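Rester project, second progress report
September 12, 2026

Hi Solomiia,

I promised you something shorter than last time, so let me get the headline out first: we have 1,830 usable demonstrations in the bank, all of them done by a person driving the arm by remote control, and the wiping task is finally moving along nicely. The money is on track too (Zakhar is sending the spreadsheet separately, please be gentle with him, it was his first one).

Since the last report we've had 2 people on the controls full time, Melaniia and Hnat, and me filling in whenever one of them needs a break. Melaniia is scarily good by now. She drives the arm with the Lenitico hand controllers and you'd swear she was just reaching across the table herself. Hnat is slower but his runs are very even, and the training seems to like even. We had a long talk about whether to keep only one style and decided to keep both for now — I'd love your opinion on that when you visit.

The older way, where you grab the arm and push it through the motion, we've mostly dropped. It was great for the first week, but your hands end up in front of the wrist camera half the time and your shoulder hates you by lunch. We still use it for teaching one-off poses, like the parking position.

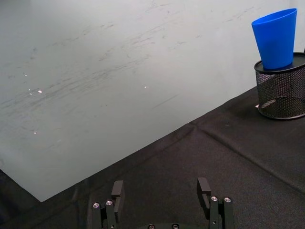
The board-wiping task is where most of our effort went. An operator brings the arm over, picks up the cloth, wipes, and puts the cloth back, and we record the whole thing from the wrist and from the side. My big lesson so far is that leftovers matter. With all those faint dark streaks and smudges running diagonally over the gray-white surface, it's hard even for a person at the controls to decide when a board counts as clean, and of course everybody decides differently! Melaniia would keep wiping forever and Hnat would stop early. So we wrote down one rule: go after fresh ink, ignore the old ghosts. The runs recorded under that rule look far more alike, and I'm much happier with them.

We threw out 400 runs in all. Most were from February, before we fixed the delay between the controllers and the arm, when everyone was overshooting and then correcting. I did try to rescue some of them by trimming, and it ate three days I'd like back.

What's next: Olesia is setting up the first comparison between a policy trained on Melaniia's runs, one trained on Hnat's, and one trained on the lot. We've set aside 22 board layouts that no operator has driven, so the test should be fair. After that comes the cup-stacking task, which we're calling Cukora (long story, Zakhar's fault).

Two small asks. Could we move a bit of the travel money over to spare fingertip pads? And could someone on your side sign the Koval storage form? We're filling up the disk faster than I planned for.

Come see us whenever you like, and I'll let you have a go on the controllers.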